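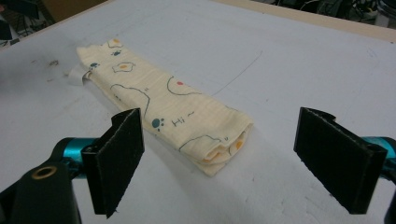

December
By Sarmīte Jaunzems

Dear friends at the Rindby fund,

It has been a good, busy stretch at the linen room, and I'm happy to tell you how your grant is being put to work — with apologies in advance, as I do tend to go on once I start talking about cloths!

When I last wrote, we had just opened the cupboards and found towels, burp cloths and crib sheets all stuffed in together. Everything has since been sorted, washed and folded, and we have sent out 984 family bundles from the Celtitz room. Another 51 are on the shelf at Urnar, ready for pickup in the mornings.

The folding took more thought than I expected. We started with squares, but the muslin cloths are soft and slippery and the stacks kept leaning over. Now we fold them lengthwise into a long, narrow shape, several layers thick, and they sit side by side in the drawers very nicely (the drawers at Urnar are shallow, so this matters there most of all). The printed ones are the favorites with parents. I'm fond of the cream one with the fried eggs and teal paw prints and a little "Hi~" on it, and I would gladly take a whole drawer of those.

On spending, 1,630 of the grant has gone to new cloths and to laundry, and 200 is left for the coming months. I would like to put that toward drawer dividers, if you agree. Sproģis has offered to cut them to size for us, and we'd only pay for the wood.

One thing is behind schedule. The washing instructions for families are still in draft, and I want them in larger type before they go into the bundles. I hope to have them printed by the time the next delivery of cloths comes in — I'll send you a copy then, along with the laundry receipts.

With warm thanks,
Sarmīte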